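Dye notebook, Kastcombe workshop – April, madder on wool, second round
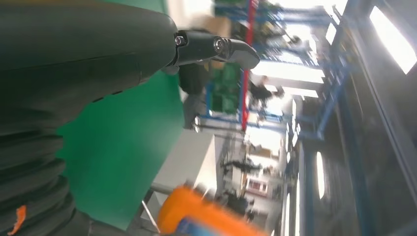 Why did the first batch of madder come out so brown? The pot got too hot in the last half hour, and the browner colors in the root came out along with the red.

So this time I meant to be patient, and for the most part I was. I weighed out 200 grams of the Roussel yarn (the soft two-ply we all liked so much for the mittens) and gave it a good long soak overnight in plain water with a drop of dish soap. The alum went in at 10 percent of the weight of the wool, same as before. I know some of you like it stronger, and I'm very willing to be talked into it, but I wanted to change one thing at a time for once in my life!

The madder is from the Gindari sack, lot 1204, chopped and not ground. It smells lovely, a bit like a cellar with apples in it. I poured off the first rinse water, which was quite yellow, and kept it in a jar on the sill in case anybody wants a pale apricot out of it. Please do use it, it won't keep forever.

Heat was the whole point, so I sat with the pot from breakfast until nearly noon and kept the thermometer under 60 Celsius. It crept up to 63 once while I was hunting for the long spoon – I took the pot off the burner right away and it came back down nicely. After that I let everything cool in the bath with the lid on and went home.

Next morning, a proper warm red, with a little orange in it when held by the window. Much closer to the old Prelirer blanket than anything we've had out of this pot so far. Two of the skeins are a shade lighter where the ties were too tight, my own fault, and I've put looser figure-eights on the rest.

Skeins are filed under number 21 in the sample drawer, with a snippet taped to the back of this page. Still to do: a pinch of chalk in the water, as ours is so soft, and a strip left in the south window to see how it fades. We're also low on alum again.

Kastcombe Dye Workshop – notebook pages may be copied for members' own use – Back to top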